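Plastic bowls on a cloth, how do you stop the sliding?

wadot_imani
Posted in Table and Kitchen, August

Hello all. I set the table with plastic bowls and plates for the children, and under them I put a thick green cloth, 130 cm on each side. The bowls slide when somebody pulls the cloth a little. Do you use something under it, or do you leave the cloth away? I would like to keep it, the table is old and has scratches.
Imani Van Dusen

sakai16
Leave it away. Plastic on bare wood is fine and you wash only the table. I did the cloth for years and it was always in the laundry.

anika_m
I don't agree with sakai16. On a bare table the plastic makes a terrible noise, and the cloth takes the spilled water. Buy a rubber mat from Andness and cut it up to 100 cm wide, so it stays hidden. Mine does not move any more.

sakai16
The mat collects crumbs. You will see.

anika_m
I shake it out after dinner — it takes one minute. Imani, is your cloth the heavy one from Vilard? And which colors do you have in the bowls? I am looking for a purple one.

wadot_imani
Yes, Vilard. I have purple, and also blue and pink. I will try the mat first.
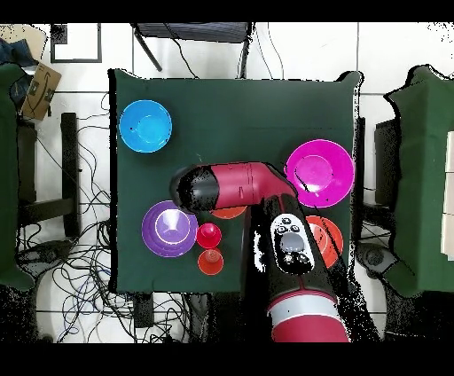 Green cloth with the bowls, plates and two small cups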